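Nukinden boot dryer, two-pair model: review after one winter

I bought the Nukinden in October from the outdoor shop in Prutgate and paid £73 for it. We are a house of two walkers with a dog and no utility room, so wet boots used to sit on newspaper by the back door until they were needed again. I wanted something that would dry two pairs overnight without cooking the leather.

The dryer is a plain grey box with four upright tubes. A fan in the base pushes air up the tubes and into the boots. There is a heat switch with two settings, off and low, and a timer dial that goes up to 8 hours. The tubes pull out for storage. Two extension pieces come in the box for wellingtons and taller boots.

Setting up took a few minutes. The tubes push into the base and stay put if you give them a quarter turn. The instructions don't mention the quarter turn, and for the first week I had a tube come out every time I lifted a boot off.

Drying is good. Leather walking boots that were soaked through were ready the next morning on low heat, with the insoles taken out and dried separately. Fabric boots took about half the night. With the heat off it is slower, and a really wet pair still felt damp round the toe at breakfast. I use the heat for the first couple of hours and then switch it off if I happen to be up.

Insoles need their own arrangement. The dryer has nowhere to put them, and if you leave them in, the air doesn't get to the bottom of the boot. I stand mine against the radiator. The Pesasard, which a neighbour lent me for a fortnight, has clips on the side for this and they work well.
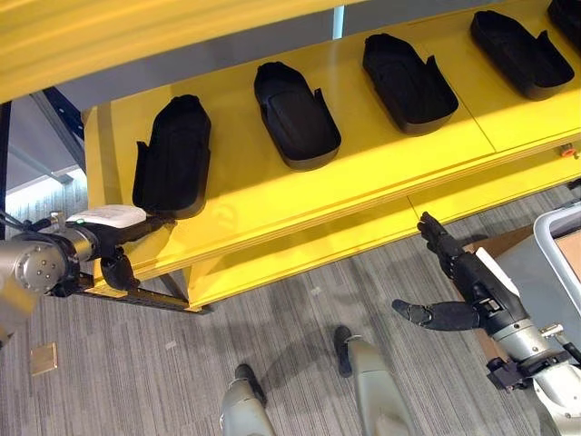

Noise is the main fault. It isn't loud, but there is a low hum that carries through a wooden floor, and our bedroom is over the kitchen. A folded towel under the base helped. The Pesasard was quieter, though it only takes one pair at a time and the cable is too short to reach from our socket to the doormat.

The cable on the Nukinden is long enough for most hallways. It comes out of the back, so the box won't sit flush to the wall. The base measures 36 cm across, and with two pairs of size 11s on it you need a fair bit more room than that, as the toes stick out over the edges.

Cleaning is easy enough. Mud drops into the tray underneath and you tip it out. Grit also gets down the tubes, and I could hear it rattling by Christmas. Turning the whole thing upside down over the bin sorted it.

I also looked at the Janjua, which costs £80 and has a proper thermostat. I haven't used one. The shop had it on display and the tubes seemed flimsy to me for heavy boots.

Would I buy the Nukinden again? Yes, for a family or a couple who walk most weekends. If you live alone, or the dryer has to go near a bedroom, get the Pesasard and an extension lead.

Good: dries two pairs overnight, long cable, simple controls
Bad: hum, nowhere for insoles, poor instructions
Score: 4 out of 5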